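The Night Count

Aurelio Bañuelos took the job at Kaltalo in April, when the river was still high. The pay was 76 a shift, with supper. He was to sit with the bottles until Kazimír Říha came at six.

"They're small and white with white caps," Říha had told him. "They go in the blue tray, standing up. If one is out of the tray, you write that down. If one is lying down, write that down too."

"What's in them?"

"It doesn't say."

The ledger was already on page 102. Whoever had kept it before him had pressed hard with the pen, and the entries could be felt from the back of the paper. Aurelio read a few of them. Three in, one out. Two in, two out. He pulled the chair closer to the wooden table and started a new line.

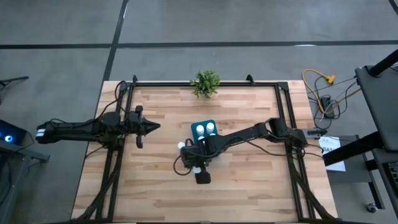
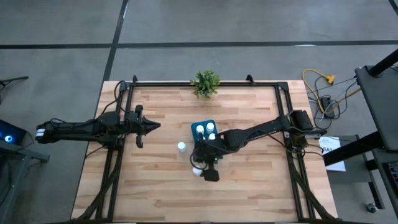

At one in the morning he ate the supper, rice and a boiled egg. He thought about his mother's pills, which she kept in a soup bowl so she would see them. She had moved to Menach after the flood and took the bowl with her on the bus, in her lap.

He wrote to her on the back of a Hiltano receipt. He said the work was easy and the floor was cold. He said he would send money when he had more than 900 put away.

Říha came in at ten past six with his coat buttoned wrong. He turned the ledger around and read the last line.

"Only three in the tray," he said.

"Three standing. One by itself on the wood, and one lying down."

Říha signed under it and gave him back the pen.

"Same time tonight," he said.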